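Mivdale Museum Learning Pages
How does a chair know how tall you are?

Chairs have been made for thousands of years, and for most of that time each one had a single height. A tall person and a short person had to manage with the same seat. Many chairs used at desks today can be moved up and down, and the part that makes this possible is a sealed tube filled with gas.

What is a gas?
A gas is made of very tiny pieces called molecules. They fly about and bump into everything near them. When a great many molecules bump against the inside of a container, they push on it. This push is called pressure.

Squeezing a gas
Put your thumb over the end of a clean bicycle pump and press the handle gently. The handle goes in a little way and then pushes back. The air inside has been squeezed into a smaller space, so its pressure has gone up. Water does not behave like this. It can hardly be squeezed at all.

Inside the tube
The tube under a desk chair holds nitrogen, the gas that makes up most of the air we breathe. A rod slides in and out of the tube. When a lever is pulled, a small valve opens and the rod is free to move. If you are sitting down, your weight presses the seat lower. If you stand up, the gas pushes the seat higher. When the lever is let go, the valve closes and the seat stays where it is.

The tube must never be opened or taken apart, as the gas inside is under high pressure.
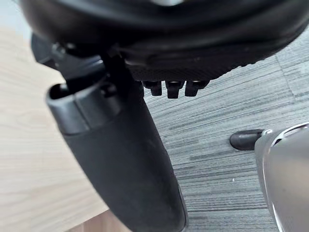 Melati Jugah wrote to the museum that her class at Lekgate had tried the pump test with 2 pumps, and that the larger one was harder to press. The larger pump has a wider piston, so the air inside has more surface to push against.

Where else can you find gas springs?
They hold up the back doors of many cars and the lids of some large storage boxes. Ask an adult to show you one at work.

Words to know
Molecule: a very tiny piece of a substance.
Piston: a part that slides inside a tube.
Valve: a part that opens and closes to let something through.

Page last checked: April 12, 2021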